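We use cookies to remember your display settings and to count visits. By continuing to read you accept this. Accept | Settings

Notebook: DNS filtering on the office segment
12 Oct 2019

Carrying on from the April entry. The Primeo box has been the only resolver for the office segment since then, with the blocklist loaded from a flat file. Two open items from last time: clients that bypass the resolver, and slow reloads when the list changes.

Bypass first. Logged all outbound traffic to port 53 that did not originate from the resolver. Over one working day the firewall recorded 1,945 packets. Most came from one printer and the old media player, both with a hard-coded public resolver that cannot be changed in their menus. The rest were short bursts from phones joining the wireless.

Added a NAT redirect on the inside interface: anything to port 53, UDP or TCP, destination not the resolver, gets rewritten to the resolver. Source NAT is needed as well when client and resolver share a subnet, otherwise the reply arrives from the wrong address and the client drops it. I left that out on the first attempt and the printer went silent. Rule order matters here. The redirect has to sit above the general allow rule for the segment.
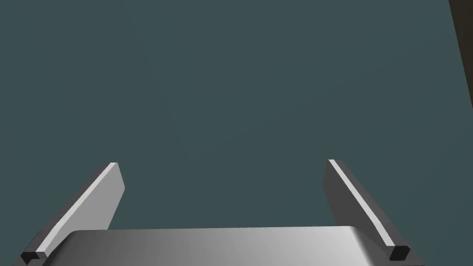 Port 853 outbound is now rejected, with a TCP reset and no silent drop. With a drop, phones set to automatic private DNS waited for the timeout before falling back, and page loads stalled. With a reset they fall back at once. A phone set to a fixed private DNS hostname will not fall back at all and reports no connection. Correct behavior on its part. Noted in the setup sheet.

DNS over HTTPS is not solved. It looks like any other traffic on 443. For browsers that honor the canary domain, the resolver now returns NXDOMAIN for it. Applications with their own resolver built in will ignore this. Blocking known endpoints by address is possible but the list needs upkeep, and I don't want to own that.

Reloads next. The resolver was being fully restarted on each list update, which emptied the cache. Changed the update script (Drallow, on the utility host) so that it:

- fetches to a temporary file
- checks that the file is not empty and parses
- compares the checksum against the current file
- moves it into place and sends a reload only if it differs

Cache now survives. Reload measured at 310 ms with the full list, during which queries queue and are answered late. No failures seen in the client logs.
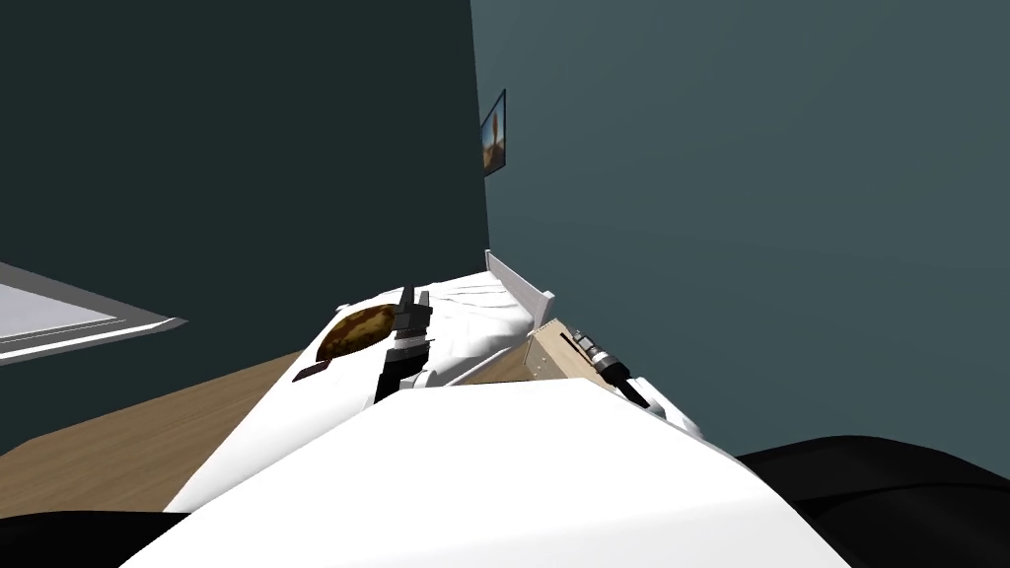 The parse check found something. The upstream list had 131 lines with trailing carriage returns, so those entries never matched. They are stripped on the way in now. I have no idea how long they had been there. Worth checking the Cidton site as well, same source and an older copy of the script.

Fuchs (the spare unit) has the same config loaded and is handed out by DHCP as the second resolver. Reminder to anyone reading: clients do not treat the second address as standby only. Some rotate between them. If the two lists differ, a blocked name will resolve now and then and look like an intermittent fault. Both units must pull from the same file.

IPv6: router advertisements were still announcing the ISP resolver. Turned that off and set RDNSS to the inside address of Primeo. Port 53 over v6 is blocked outbound for everything except the two resolvers. No redirect on v6 yet, the firmware doesn't support it cleanly.

Config saved and exported before and after. Rollback is to disable rules 2 and up in the DNS group and reload the filter.

To do:
- copy the script to Cidton, run the parse check there first
- move the printer to its own segment
- log rotation on the resolver, query log is growing faster than expected
- retest the v6 redirect after the next firmware

Recent entries
Syslog over TLS, certificate renewal
Guest wireless: client isolation and multicast
Replacing the fan in the utility host
Firewall rule cleanup, part 2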